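Open Afternoon at the Bistineck Workshop

Posted in September. Filed under: Visits

Members of the public were admitted to the Bistineck workshop from two o'clock, and I attended on behalf of the Hrnčiar reading circle, which has followed the subject for several years. The programme was given over to sorting and tidying by robot arms. Visitors were issued with a printed sheet and asked to remain behind the line marked on the floor.

The principal station, named Grumton on the sheet, was concerned with toy bricks. Two arms share a single table and are required to place bricks in bins according to colour. The sheet gave the total of attempts made over the summer as 1370, and it was good to see the figure stated plainly at the entrance.

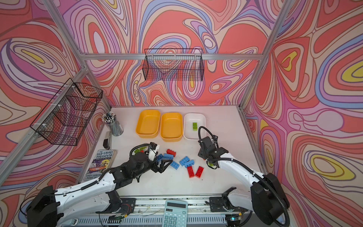 The Grumton station, with the left gripper over the blue bricks.

Questions were taken throughout the afternoon. Most concerned speed. The reply given was that speed is not at present the chief concern, and that a brick which is picked up cleanly and set down in the correct bin is worth more to the group than several moved in haste. One parent asked whether the arms could be used at home. The answer was a courteous no, followed by a fair account of what remains to be done.

I should record that the room was warm and seating limited. There were 37 chairs, all taken before the first talk began, and those arriving from the later Hudia bus were obliged to stand.
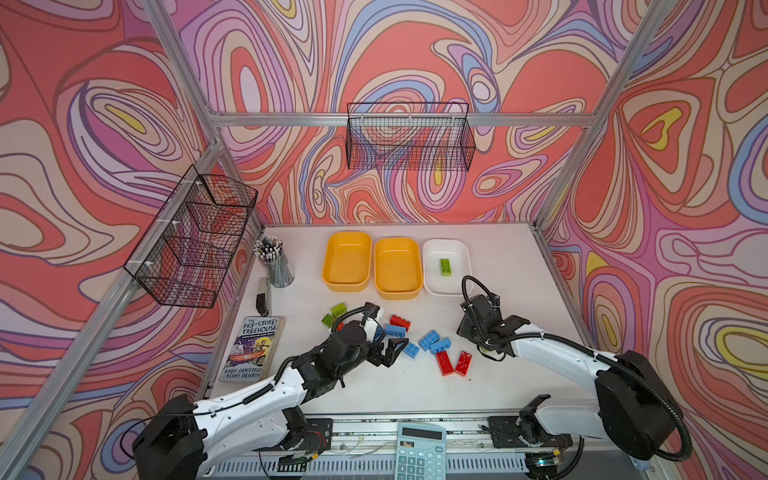
My own interest lies in how such work is judged. A count of bricks moved is simple to publish, but it says little about the conditions under which they were moved. Bricks lying side by side, as the two long red ones do at the front of the group, leave little room for a pair of fingers between them, and I would wish to see such cases reported separately from bricks lying on their own. I put this to the staff, who said that a fuller table of results was in preparation. I shall write again when it has been issued.

Admission was free. The workshop may be reached on foot from Hudia station by the canal path, and tea was served in the entrance hall until closing.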